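September, notebook 22, started 7:40 am

Dye bath day for the madder run. Scale reads fine after the new battery. Mordanted skeins from the last batch are still hanging by the window, took four down for today and left the rest.

Yarn: Bekard two ply, the undyed. 253 g dry across the four skeins. Wetted out overnight in the gray tub. Two drops of the dish soap, rinsed twice.

Madder: 194 g, chopped root, the bag Rukhsana opened. Smells right. Bottom of the bag is mostly dust so I sieved it and put the dust in the jar marked KEEP. Do not throw out the jar, it went in the trash last time and I had to dig.

Water: tap, not rain. Barrel is green again. Added a pinch of chalk like Grażyna does. She says a pinch is half a teaspoon, Prasanna says a pinch is a pinch. Used half a teaspoon so at least its written down.

8:15 root in the pot, cold, slow heat. Probe thermometer reads low against the glass one, three degrees or so at the warm end. Going by the glass one from here on.

9:05 at 50 C. Bath color like weak tea, then brick.
9:30 at 60 C. Yarn in. Held here. Every time we let it climb over 70 we get brown, see the Jeston cardigan order, which had to be overdyed twice and still came out like a flowerpot.

9:50 phone rang (Naidoo, about the invoice, they want it split by color, told them ok). Came back to 66. Turned ring down to 1, lid off. Back to 61 by 10:05. Hoping thats not enough to matter.

10:30 turned skeins. Skein 3 has a pale band where the tie was too tight. My fault, used the cotton string and pulled it. Retied loose in a figure eight. Danish wants all the ties redone in the thick white stuff, he's right, there's a whole cone of it under the sink.

11:00 heat off, leave in the bath to cool. Do not lift before mid afternoon.

While waiting: looked at the light test cards from July. Weld has held up better than I thought. Logwood is awful, the top half is gone to a sort of mouse color. Madder on alum hardly moved. The two with iron moved less again but they started dull so hard to say. Need new cards, and this time write the mordant on the FRONT.

Kristaps asked if we can get a real orange out of madder without weld under it. I think yes with more chalk left out and a short bath, lower temp, pull it early. He has a customer (Eltach, the cushion people) who wants something warm, "bun colored" was the word in the email. Whatever that means. Sent back three scraps, waiting.
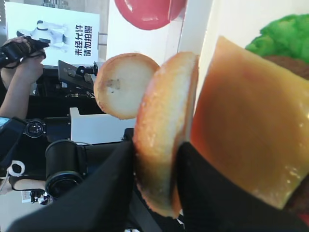 2:50 pm lifted skeins. Good red on 1, 2 and 4, a bit toward rust. 3 has taken up most of the band but I can still find it if I look. Will sell as a second or keep it for fringe.

Squeezed, not wrung. Resting damp in the lidded bucket until tomorrow, then rinse. Rukhsana rinses same day and loses more color down the drain, or I think so anyway, we've never done it side by side. Should do it side by side. Split the next batch, half each way, same pot.

Saved the bath. Still plenty in it. Second use tomorrow, two skeins of the thin single, no extra root. Expect coral. If it looks thin throw in the dust from the jar.

Order total for Naidoo comes to 753 before shipping, that includes the weld from last month. Danish to check the shipping, I had the old rate sheet.

To buy: alum, pH strips, gloves in medium (only large left and they fill up with water).

Grażyna, the strainer with the bent handle is mine, please leave it by the pot

4:20 washed up, ring off, window left open a crack. Notes on rinse go on the next page.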